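Pundeck compares two grippers on shop shelf goods

2 May 2023

Pundeck has started a side-by-side test of two grippers at its Correa workshop, using the kind of goods sold at a station kiosk. The trial covers 2,000 picks in all, split evenly between the gripper the company uses now and a newer one from Busel.

Drinks, sandwiches, candy bars and bagged snacks are all on the list. Each pick ends with the item set down on a tray – a dropped or crushed item counts as a miss. Both grippers run on the same arms with the same controller settings.

Margaux Masson, who leads the tests, said the current gripper scored 92 percent in its first 50 picks. Small bottles gave it little trouble. Soft packets were harder, and she wants to see more runs before comparing the two.

Gilang Goh is handling the controller side and plans to log grip force for every pick. Pundeck expects to publish the results in July.
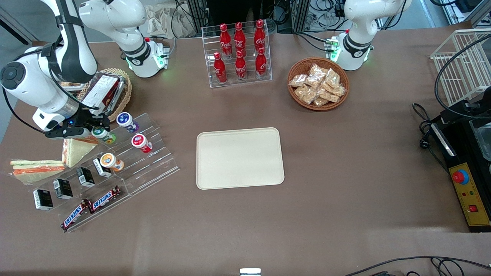
A second round, with chilled goods, will follow if the budget allows.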